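Teaching by Hand and by Remote: Your Questions
Print this page | E-mail this page

We get a lot of letters from people coming to their first teaching day at Skirnley, and many of them ask the same friendly, sensible things, so Bence Szilágyi and I sat down with a pot of coffee and tried to answer them properly. If yours isn't covered, please write to us anyway — we do read everything!

What is the difference between teaching by hand and teaching by remote?

When you teach by hand, you take hold of the arm itself and guide it through the job, much as you might guide a child's hand around the letters of the alphabet. When you teach by remote, you sit at the Previtz station and move a pair of handles, and the arms copy you. Most newcomers start by hand and move over to the handles after lunch, once they have a feeling for how far an arm can reach.

Do I need any experience?

None at all. Some of our very best teachers had never touched a machine like this before they came, and what they brought was patience (and often years of doing laundry). Sessions run for up to three hours with two breaks, and you are welcome to take more.

Why do you begin with cloth?

Well, cloth is humbling! A block stays the shape you left it, but a sock or a cleaning cloth sags and slides and folds over on itself, and you have to decide where to take hold before you do anything else. We ask people to go for an edge and to close the fingers slowly.
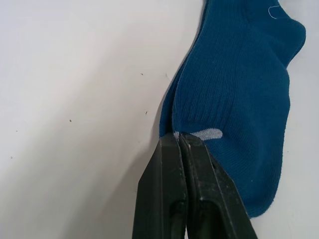
Fabric held between the fingertips, both times.

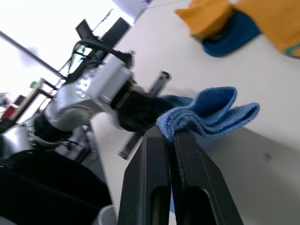

How long does it take to teach one task?

It depends on the task, but we set aside two full days for something simple and four for anything that needs both arms. Every good run is saved on the Veres system, and the arm learns from the whole collection, so a single lovely attempt doesn't finish the job.

What if I make a mistake halfway through?

Keep going if you can, and put it right the way you would at home. Runs with a small slip and a calm recovery are very useful to us. If you get into a real tangle, press the pedal, say "scrap that one" to whoever is with you, and start fresh.

Can I bring my own things to practice with?

Yes, please do, so long as they are clean and you don't mind them being handled all day. The Orkow room has a shelf by the door for visitors' items — just put your name on the bag.

Print this page | E-mail this page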